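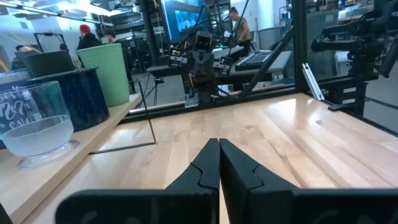 Mukik Manipulation Group, Cudthorpe

Figure 3. Wrist view at the shelf station, fingers almost closed. A seam crosses the upper part of each finger where its pieces join. A second arm stands behind the glass.

5. Failure of the segmented fingers

5.1 What happened

The fingers used in the tabletop trials are made in separate pieces that interlock along a jagged seam (Figure 3). We chose this layout so that a worn tip could be replaced without removing the whole finger from the gripper. The joint is glued and has no screw or pin. It held up well through the first part of the study, and we did not list it as a risk in the test plan.

On September 28, 2020, during trial 509 of a planned 1052, the tip piece of the left finger came away from its base while the arm was lifting a ceramic mug from the shelf. The mug dropped a short distance onto the tabletop and rolled. The arm did not stop. The controller read the sudden loss of load as a finished release, opened the gripper and moved on to the next item with one finger shorter than the other. It then pushed the stub into the edge of the shelf and stalled on a torque limit. Nandi Cele, who was running the station, pressed the stop button before the limit was reached a second time.

The mug chipped at the rim and there was a shallow dent in the shelf board. The arm itself was not damaged. All stations were shut down for the rest of the day, including those on the far side of the glass, which use fingers from the same batch.

5.2 Inspection

We removed the fingers from every station and looked at each seam under a bench magnifier. Of the 12 fingers in service, the broken one was the only one fully separated, but several others had a hairline gap on the inner face that opened when the tip was bent by hand. The gap always began at the same corner of the seam, on the side that carries the load when the fingers pinch near their ends.

The maintenance log gave a second clue. The failed finger had been refitted with a new tip 199 trials before the break. The earlier tips had been bonded with Unen two-part adhesive and left overnight. The replacement was bonded with the same adhesive but went back into use the same afternoon. We cannot say how much of the failure was due to the short cure – the gaps on fully cured fingers suggest that the seam would have opened sooner or later.

5.3 Why the software did not catch it

Three checks should have flagged the fault, and each passed. The finger position sensor sits at the drive end, so it reported a normal width after the tip was gone. The slip detector compares motor current before and after a lift, and a drop to zero falls outside the range it was written to handle. The wrist camera had the missing tip in full view, but its images were used only to find objects, and the pixels covered by the fingers were masked out before processing. The mask had been added early in the project to stop the detector from labeling the fingertips as objects.

5.4 Changes

The seam geometry is unchanged, but each joint now has a steel pin through it. Bonded parts rest for a full day before use, and the time of bonding is written on a tag kept with the finger. A sudden fall in load to zero during a lift now stops the arm and asks for an operator.

We also made use of the masked region. At the start of each trial the gripper closes to a fixed width and the wrist image is compared with a stored reference of both fingers. If either outline differs by more than a set amount, the trial does not begin. Strong reflections from the tabletop caused false stops in the first week of October, and the comparison now ignores brightness and looks at edges alone. The method follows the tool check described by Magagula, with a lower threshold.

Trials 490 through 509 were left out of the results in Section 6. The load traces show a slow drift over that span which we read as the seam starting to open – we did not notice it at the time.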